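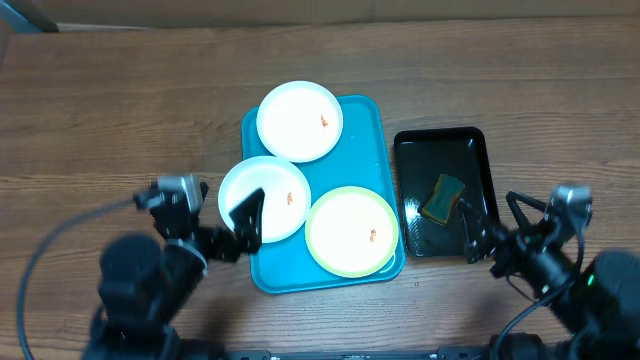
Three plates, one sponge, two arms: the Sunday dish test.

2021-09-12

I've had it with gripper spec sheets. Every one of them leads with grip force, and after a summer of trying fingers on our pair of bench arms I think grip force is close to the last thing you should look at if you want a robot to do chores.

My test is boring on purpose. Plates crowded together on a tray, a scrap of food on each, a sponge in another tray next door. One arm goes for a plate rim, the other goes for the sponge. A four-year-old can manage it (mine would complain the whole time, but still!).

Back in June I started with the Brevska fingers, which are wide and padded and feel wonderful in your hand. They'll hold a full kettle all day. But ask them to get over the edge of a plate when there's another plate right up against it, and they just shove the whole pile across the tray. So I swapped to the skinny Imetti ones, which cost me $228 for the set and look like something that fell off a printer. They slide over a rim like it's no big deal. I ran 500 rim grabs with each, and the cheap skinny ones won by so much that I stopped keeping a careful score.

The sponge is another story — soft stuff doesn't care much what you grab it with, and both sets did fine there. I'd happily run different fingers on the two arms and I don't know why people treat that as cheating. You don't eat soup with 2 forks.

And please, put a camera on the wrist. I held out for ages because the Cevton controller was fussy about the extra video streams, and I kept telling myself the overhead view was plenty. It wasn't. From up top you can't tell if a finger is over the rim or parked next to it, and those are very different afternoons.

So if a vendor offers you more squeeze for more money, ask them for a thinner fingertip. I asked Arellano in June and I'm still waiting to hear back.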